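Diary, August

Morning, Redovton

Woke at six to rain on the skylight and lay there working out what still had to be done before the walk. The plan is eight days along the old canal from Redovton to Studport, stopping wherever there is a bed. The canal opened in 1830 and closed to boats before my grandparents were born, so most of the towpath is now footpath, with a few stretches of road where the cutting was filled in.

Spent an hour with the map on the kitchen floor. The first day looks easy. The second has a long pull up beside the locks, then nothing in the way of shops until the evening. I have put oatcakes and a tin of sardines on the list for that one. Also blister plasters, a new bootlace, and something to stop the rucksack lid from flapping.

Clothes took longer than they should have. It will be warm in the day, but the guidebook says the valley gets cold once the sun has gone behind the hill, and I remember being chilled through last time. One warm layer, then, and something in soft knit.

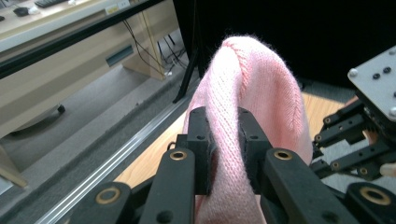
Afternoon, still Redovton

Rain stopped by one. Walked to the outdoor shop for the lace and they only had them in red, so I have one brown boot lace and one red. Bought the plasters at the chemist. Came back by the basin to look at the start of the path. The sign says Studport and gives no distance, and the bench has lost a slat.

Weighed the rucksack on the bathroom scales by standing on them with it and then without. Too heavy. Took out the second book and the spare trousers, put the spare trousers back, took out the big torch. The flask stays. I would sooner carry the weight than wait until midday for tea.

The pink knit stays in too. It squashes down well enough and can double as a pillow if the one at Niltusgate is as flat as I remember.

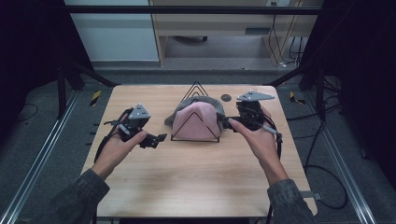
Evening, Niltusgate

First day done. Left at half past seven and was here by four, with a long stop for lunch at the aqueduct. The path was good as far as the Hunt bridge, then muddy where cattle had been down to drink. The Hunt is a small river and you would hardly notice it except that the canal has to be carried right over it. I ate my sandwich on the parapet and watched a heron stand in the shallows. It caught nothing while I was there.

After the aqueduct there is a mile of road, which I didn't enjoy. No verge, and a milk lorry came past twice. Then back down some steps to the water and under trees until the edge of Niltusgate.

The room is over a pub. It costs more than it did but the window has been mended. Supper was pie and peas. Left heel sore, not broken. Put a plaster on it anyway.

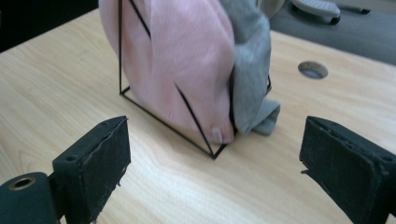 Second day, late

Tired. The locks were every bit as steep as the map made out. Most of the chambers are dry, with ash and buddleia growing in the bottom, and the gates have gone apart from two at the top. The milestone by the last lock says 232, which can't be miles on a canal this short. It may be a number from some company survey. I copied it into the back of this book to look up at home.

Saw very few people. A couple with a spaniel, a cyclist who rang his bell too late, a boy fishing. Oatcakes eaten by noon, sardines by two. Put the warm layer on at half past six, sitting on a wall, and was glad of it.
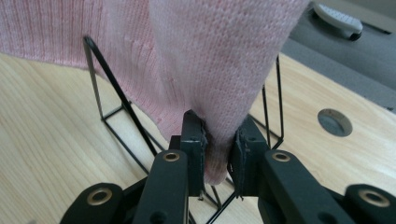 Can the whole towpath be walked without a tent?
With some planning. There are beds at Niltusgate and in the villages past the locks, but they fill up in August and the middle section has only one inn, so I rang ahead for that.

Legs stiff now. Washed socks in the basin and hung them on the window catch. The forecast on the landlady's radio was for wind tomorrow and a dry afternoon. I want to be away by eight, and I need to ask downstairs about milk for the flask.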